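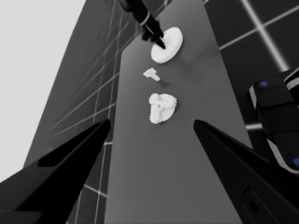
Getting Candle Wax Out of a Tablecloth

Every September I bring out the good candles, and every September the good candles get even with me. After 12 years of this I have opinions.

Leave the wax alone until it's hard. Poking at it warm only spreads it around, as my brother-in-law Berwyn proves annually. An ice pack on top for a few minutes speeds things up.

Lift off what you can with a butter knife, held flat. Then put the cloth between 2 brown paper bags and go over it with a warm iron, no steam. Move to a clean patch of paper as the grease comes through. Expect to do this 4 times, or until you run out of bags and patience.

Red candles leave dye behind. A dab of rubbing alcohol gets most of it – try it on the hem first – and then wash as usual. Keep it out of the dryer until the mark is gone.

If the mark stays, there's always the fruit bowl. Mine has stood in the same spot since we lived in Carkden.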